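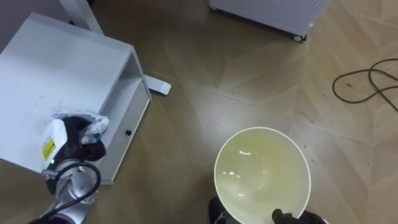 Tondden Skin and Wax Studio
Treatment Area Safety Checklist, with comments
Form 3099
Date of walk-through: 11/19/20
Checked by: Meriem Filali
Second set of eyes: Gerardo Gatti

Marks used: OK, FIX (can stay in use, needs work), OUT (taken out of use until signed back in)

Big thank you to the whole team before the details! This was the smoothest walk-through we've had since we added facials, and most of the comments are small stuff. Please read the ones for your own room and initial the sheet by the desk.

WAX STATIONS

1. Warmer sits level and well back from the counter edge. OK
Room 2 looks great with the warmer moved over to the wall side.

2. Thermostat dial turns smoothly and the light comes on with it. FIX
The Starkberg warmer in Room 1 has a dial that sticks between low and medium. You can still set it, but it takes a wiggle. Britt-Marie has ordered a new knob. Until it comes, set the dial before the client is on the table and test the wax on your own wrist every single time (you all do this anyway, I know).

3. Cord and plug free of cracks, marked for 120 volts, plugged straight into the wall. OK
No extension cords anywhere. Love it.

4. Sticks used once and dropped in the lined trash. OK
I watched two brow appointments and one full leg, and there wasn't one double dip. The habit of laying out the sticks ahead of time is working so well!

5. Pot collars changed. FIX
Room 1 had yesterday's collar still on at opening.

6. Client form asks about retinol, acne pads and recent peels. OK
The new form is so much easier to read. Ardalan rewrote the questions in plain words and people are filling in the whole page now. One request from me: ask the retinol question out loud too, even with regulars.

FACIAL STEAMER

7. Tank emptied at closing and left open to air. OK

8. Only distilled water used. OK
There's a full case on the bottom shelf of the supply closet and another one on order.

9. Arm holds its position and does not drift down. OUT
The Ebrahimi steamer drops an inch or two after a few minutes. It's slow enough that you might miss it with your back turned, and I don't want hot steam getting closer to a client's face than you set it. I tagged it and moved it to the back. Gavin Rennie is coming to look at the joint, and he'll show anyone who's interested how to tighten it. Facials this week go ahead with warm towels, which plenty of clients like better!

10. Nozzle clear, no white crust. FIX
A little scale around the rim. Vinegar soak while it's out of use. 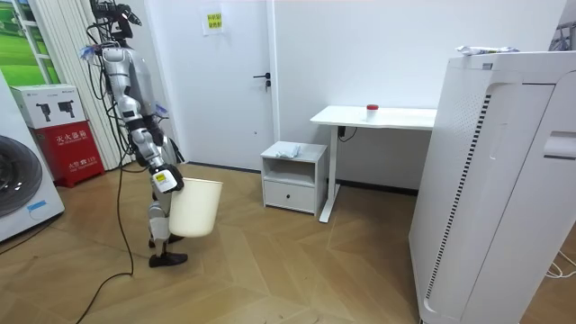 Humanoid robot holding a white bucket by the rim.

TREATMENT TABLES

11. Legs locked, no wobble with weight on the table. OK
The Homach table is rated for 300 pounds and the label is still easy to read. Gerardo climbed on, rolled over and sat up fast for the test. Solid as a rock.

12. Vinyl free of splits. FIX
Small split at the head end in Room 3, right on the seam. Wax and cleaner both get in there. Please keep a folded towel over the spot and change it between clients until the patch kit goes on Sunday.

13. Foot pedal clear of cords, bags and shoes. OK

14. Step stool has all its rubber feet. OK
Fixed since June. Thank you, Ardalan!

HYGIENE AND DISINFECTING

15. Tweezers, extractors and scissors washed before they go in the jar. OK

16. Jar labeled with product name and mix date. FIX
Name was there, date wasn't. A strip of tape and a marker will do.

17. Full soak time followed. OK
The little timers by the sink have made this so easy. I heard two of them go off while I was writing this section and both times somebody walked right over.

18. Gloves in every size, within reach of the table. FIX
We're down to the last box of smalls. A carton of 3000 mixed sizes is on order.

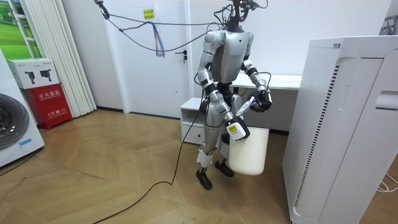 19. Clean and used linens kept apart. OK
Lids on all the used-linen bins. Room 3 even had the clean stack covered, so extra credit there.

20. Soap and paper towels at each hand sink. OK

21. Opened products marked with the date they were opened. FIX
Two toners and the aloe gel had nothing on them. I can't tell how old they are, so I threw all of it out. Please mark the new bottles as soon as you break the seal.

CLIENT COMFORT AND EMERGENCY

22. Eyewash bottle sealed and in date. OK

23. First aid kit complete. FIX
Cold packs are gone. Britt-Marie is picking some up.

24. Patch test recorded for all new brow tint clients. OK
Every card I pulled had the test, the result and initials. You have no idea how happy this makes me!

25. Everyone on shift can say where the main breaker and the extinguisher are. OK
Asked at the morning huddle and got the right answers before I'd finished the question.

26. Aftercare sheet handed over before the client pays. OK
Britt-Marie would like a line added about staying out of hot tubs after waxing. Great idea, and I'll put it in the next print run.

OPEN ITEMS AND WHO HAS THEM

Warmer knob, Room 1: Britt-Marie Berge
Steamer arm: Gavin Rennie, sign back in with Meriem before use
Table patch, Room 3: Gerardo Gatti
Jar labels and product dates: everyone, starting today
Glove order: Ardalan Jalali
Cold packs: Britt-Marie Berge

Questions about any mark on this sheet, come find me between appointments or leave a note in the folder. I'm doing Room 1 again on Saturday morning.

M. Filali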